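**Zarberg "retry from wrist view" result, anyone buying it?**

**torque_miser**
Read the Zarberg writeup from May twice now. Claim is that a policy trained on 400 demos plus 31 correction clips handles objects sitting right up against a bin wall. They call it a method. To me it looks like they added the failure cases to the training set and gave that a name.

We have a similar two-arm cell, so I set up their wall case with a toy car and the turquoise bin.

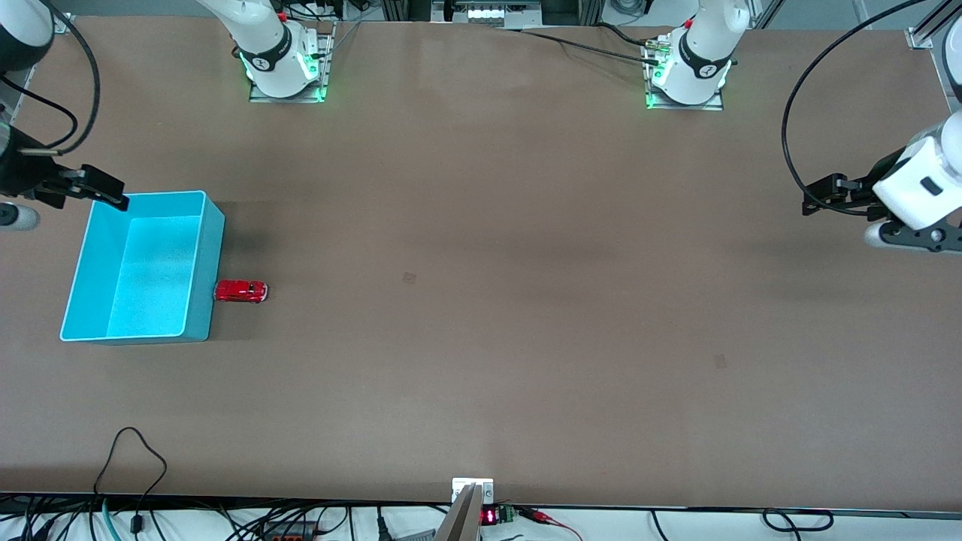

What does the correction data change in their training? It's sampled more often than the ordinary demos, and the loss stays the same.

So where's the method?

**phuthong_fan**
You're being harsh. The Phuthong baseline had the same demos and fell apart near walls. 44 trials per condition isn't nothing.

**torque_miser**
44 trials, one bin, one table. And the Phuthong baseline never got the 31 clips at all. Give it those clips with plain sampling and then we can talk.

**grundgate_ops**
Agree on the missing baseline. Disagree that the wall case is trivial. At Grundgate we gave up on it and moved the bins. Look at how much room there is for a finger between car and rim: 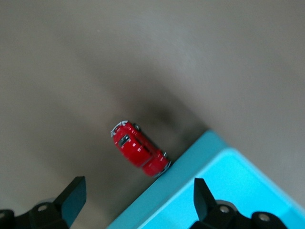
*Wrist cam, our disputed wall case. Car's rear against the rim, bin on the right.*

> At Grundgate we gave up on it and moved the bins

**phuthong_fan**
lol. But that's my point, a fixed overhead view doesn't show you that contact nearly as well. The wrist stream is half the paper.

**torque_miser**
Then they should have run it without the wrist stream. I looked for that table. There's a sentence in the appendix saying it was "consistent with expectations" and no numbers.

**drernden22**
I tried reproducing it with the Drernden code, 3 seeds. Two were better than baseline, one was worse. I wouldn't publish that.

**phuthong_fan**
Same sampling ratio as theirs?

**drernden22**
They don't give the ratio. I guessed. Wrote to them, no reply so far.

**torque_miser**
I'll run plain sampling against theirs on our cell and post every trial, bad ones too. If the gap holds up I'll say so in this thread.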